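Lists > Paper-and-Desk > Archive > March > Re: Desk organizers, and what to do with old notes

From: Abenezer Ejigu
To: Paper-and-Desk list
Subject: Re: Desk organizers, and what to do with old notes

Dear all,

I meant to answer this a good while ago, and then I got pulled into the very drawer I was going to write about, so please forgive the wait (and the length - my wife says I can't write a grocery list without a preface). Amanuel wrote:

> I finally cleared everything off the desk and bought one of those
> plastic organizers, and now I find I have no idea what to put in it.
> The pens went in happily enough. But I have a shoebox of folded
> papers, half of them scribbles from meetings, half of them drawings
> from the kids, and some that seem to be both. Do people on this list
> keep such things? Flatten them? Copy them out and let them go?
> I counted 200 or so before I gave up and made coffee.
>
> Also, has anyone found a good use for the little square cups? Mine
> are too small for almost everything I own.
>
> Amanuel Alemayehu

Amanuel, I laughed when I read this, because I think you and I have the same shoebox. Mine was an old Erkow boot box that had been sitting under the stairs since we moved, with the lid held on by a rubber band that fell to bits the moment I touched it. I had told myself it was receipts. There were two receipts in it. Everything else was paper that somebody had folded up and stuffed in a pocket, and then I suppose I had emptied the pocket and couldn't bring myself to throw the thing out.

So first, the question of whether to keep them. I used to be strict about this. When I worked in the office at Stevens we had a rule that any loose note was copied into the day book by four in the afternoon and the note itself went in the bin, and I carried that rule home with me and was very pleased with myself for years. The trouble is that it works beautifully for "call the plumber" and not at all for a page where the phone number is written around the outside of a drawing. You copy out the number and you've kept the dull half.

What I do now is unfold nothing until I have a clear table and a bit of daylight. It sounds fussy, but if you open them over the box they spring back on themselves and before long you can't tell which ones you've looked at. I take one out, look at what shows on the outside, and very often that is enough to tell me which pile it belongs to. Blue ink with loops and swoops all over it is going in the keep pile whatever else may be on there.

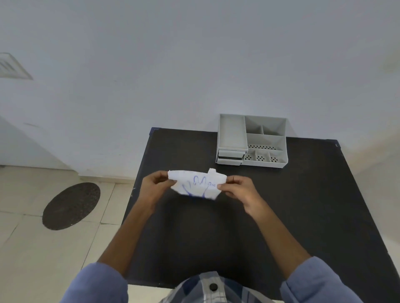 Blue loops, and a little word beside them that I read as "one." The organizer is at the back.

I can't tell you what those arches are meant to be. Hills, perhaps, or the start of a row of letters, or just somebody enjoying a pen. My wife votes for bridges. I went back and forth over the word as well, and if anyone on the list has better eyes than I do, I'd be glad of a second opinion.

Now, flattening. I know there are people here who iron paper, and I've read all the messages about it, and I'm sure it can be done nicely by someone with more patience. I scorched the corner of a birthday card that way and haven't tried it since. I put the sheet between two pieces of plain paper, put that inside a big heavy book, and forget about it until the end of the week. The atlas is best. A crumpled sheet never goes back to looking new, and I've stopped wanting it to, but it does get flat enough to lie in a folder with its neighbors. Do smooth the folds with your fingers first, from the middle out, and go gently where a corner has been bent back on itself, because that's where mine always tear.

I'd also pencil a word or two on the back before you put it away. Just a name, or the place if you remember it. I wrote nothing on any of mine and I've spent far too many evenings since holding things up and saying "Was this the summer at Weketti, or the one after?" to people who would rather be watching television.

As for the organizer, I'm very fond of mine, though it took us some time to get used to each other. The long open tray on the left is the part I like best. I keep it for papers that are waiting to be dealt with, folded or not, and when it's full I have to sit down and go through them. The two little drawers under it hold stamps in the top one and spare keys in the bottom one, or they're supposed to. (Please don't ask me which door any of the keys belong to.) The back compartment has a divider in it, so pens go on one side and scissors and the ruler on the other, and I leave the wide middle part for whatever I happen to be using that day.

And so to the small square cups! I have three of them along the front, with holes in the bottom, and I was as stumped as you were. I tried paper clips, and the smallest ones found their way through. I tried erasers, which was fine, but how many erasers does a man need? What I mean to do is cut a bit of card to fit the floor of each one, and then they can hold clips, thumbtacks and the cough drops I'm not supposed to keep at my desk. A friend from the Hoso stationery swap uses hers for rolled-up washi tape and says they might have been made for it, so that may be worth a try if you have any tape about the place.

One more thing and then I'll let you all go. Don't try to do the whole 200 in one sitting. I did four or five at a time, after supper, with the radio on, and it was some of the nicest sorting I've ever done. The minute it began to feel like a chore I put the lid back on the box. I'm perhaps two thirds of the way down now, and I've slowed right up, partly because I don't much want to get to the bottom.

Do write and tell us what you find in yours, Amanuel, and especially if any of those scribbles turn out to be both a meeting and a drawing. I'd like to hear how the coffee was, too.

With warm wishes to everyone,
Abenezer

P.S. To whoever asked last month about the atlas - it's the big green one, and no, it isn't for sale.

Recent threads on this list
- Desk organizers, and what to do with old notes
- Getting blue ink out of a shirt cuff
- Ironing paper: yes or no?
- Card liners for pen trays
- Swap table at Hoso: what to bring
- Shoeboxes that last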